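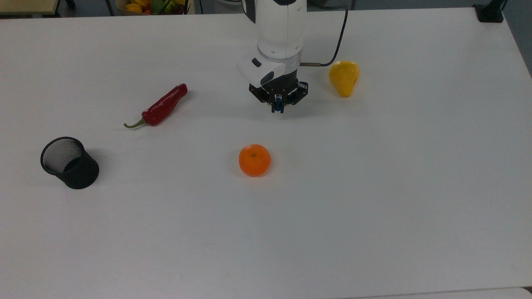 Figure 3. Arm with wrist camera and parallel gripper; pepper, mandarin, pear and mesh pen cup on the table.

Lecture notes: learning to grasp from demonstrations
Course reader by Zanele Radebe

Last time we trained the policy on one object only. Now the table holds several objects, and the policy must be told which one to take. We give this as a short text, for example "pear".

The method has two parts. The first part looks at the wrist camera image and gives a heat map over the pixels. The second part takes the highest point of the map and predicts a small motion of the gripper toward it. Then a new image is taken and both parts run again. We call this loop the Getitz loop, after the code package you will use in the lab.

Training data: 375 demonstrations. We keep 80 percent for training and 20 percent for validation. Please split by demonstration and not by image. Two images from the same demonstration are almost equal, and the validation error will look much too good.

A known difficulty is the height. Near the table a small error in depth becomes a collision, so the last part of the motion is slower. Ravinder McKinnon treats this in his notes on contact, section "Guarded moves".

Homework: explain why the heat map can have two peaks, and what the arm will do then.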